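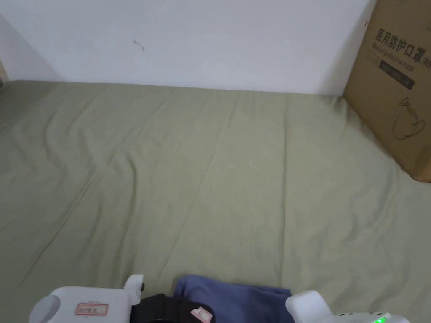 FOR IMMEDIATE RELEASE

Plimmont opens its bedding exchange to the whole country

Plimmont, December 20, 2022

Hi, I'm Bhavana Arumugam, and I run Plimmont, the little bedding company that started in my sister's garage in Rowbotham (she would like the garage back, by the way). I usually leave these announcements to somebody with better punctuation, but I've been waiting so long to share this one that I wanted to write it myself.

Starting today, our sheet exchange is open to anyone in the country. If you bought a Plimmont sheet and it doesn't fit your mattress, you can swap it for another size, even if you've washed it, slept on it and lost the packaging. You pay nothing for the swap and nothing for the postage. Until now we could only do this for people who walked into our shop in Rowbotham, and I've lost track of the emails asking when everybody else would get a turn. Well, now!

We tried it out first in September, by mail, with 130 households. I read every single note that came back. Most people had ordered the right width and the wrong depth, and I completely understand, because mattresses have gotten so tall! A sheet made for a 9-inch mattress will go onto a 14-inch one if you're stubborn enough, and then it pops off a corner in the middle of the night and you wake up wrapped in it like a burrito. So we've also put a depth guide on the order page, right next to the size menu, and you can't miss it (my sister tried). 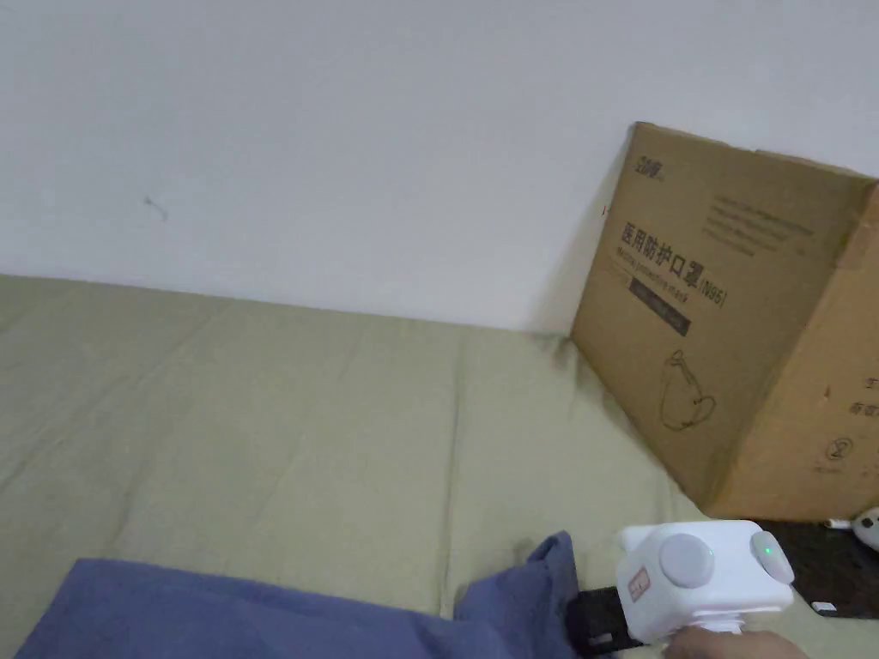 Sage-green sheet on a mattress against a white wall.

So what happens to the sheets you send back? They go to Patavex, our laundry partner over in Vellberg, where they're washed, checked for thin spots and sorted. The good ones are sold at a lower price in a new section of our site called Second Night. The ones with a hole or a stain that won't budge get cut down into pillowcases or crib sheets, and the scraps turn into cleaning cloths. Over the pilot and our shop swaps together, Patavex has handled 3665 sheets for us, and their team still answers the phone when I call, so I'm taking that as a good sign.

I should say a word about color, because it comes up every week. You can swap size and color at the same time if the one you want is in stock. If it isn't, we'll put you on a list and you keep your old sheet until the new one is ready to ship. We don't want anybody sleeping on a bare mattress on our account.

A few people in the September group let us share their comments.

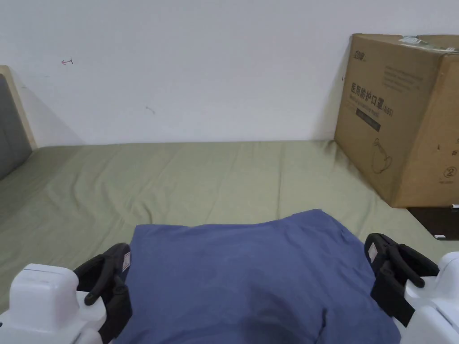 Denise wrote that she'd been pinning her corners down with suspender clips for two years and had stopped noticing how silly that was. She'd still like to see us make a split king, she added, and she'd like it soon. Denise, we hear you, and we're working on it, though I can't give you a date yet.

To start a swap, go to the exchange page on our website, type in your order number and pick the new size. We'll mail you a prepaid bag. If you can't find your order number, the email address you used will do fine. Gifts count too, and you don't have to tell us who gave it to you.

The exchange covers fitted sheets, flat sheets and pillowcases. It doesn't cover duvets or mattress pads, which are too bulky for the bags. Our shop in Rowbotham will keep doing swaps over the counter, same as before.

Press contact: Bhavana Arumugam, Plimmont, Rowbotham. Fabric swatches and sample sheets are available on request, so please tell us your mattress depth when you write.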